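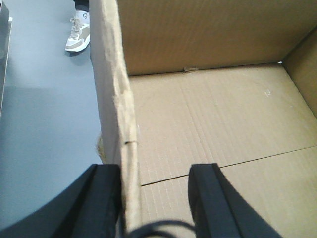

We moved out of the Tamihana flat in November 2018, and I still haven't finished unpacking. The movers charged by weight, so I sold 298 books first. The rest came to 600 kilos with the furniture, and the bill was 2,207 dollars. Flokon had quoted 3,322 for the same trip.

I packed by room, which was a mistake – the kitchen took nine boxes and I needed two things out of them.

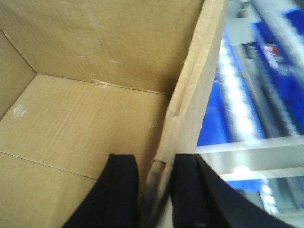

Hằng Hồ wrote to say she packs by week instead, with whatever she needs first going in last, and that she was done in four days.

I may try that next time. For now the plan is one box every evening until January. The winter coats are still missing, and so is the can opener.

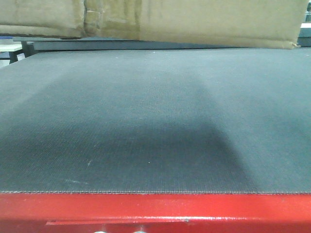 Gray mat, with a few pale marks.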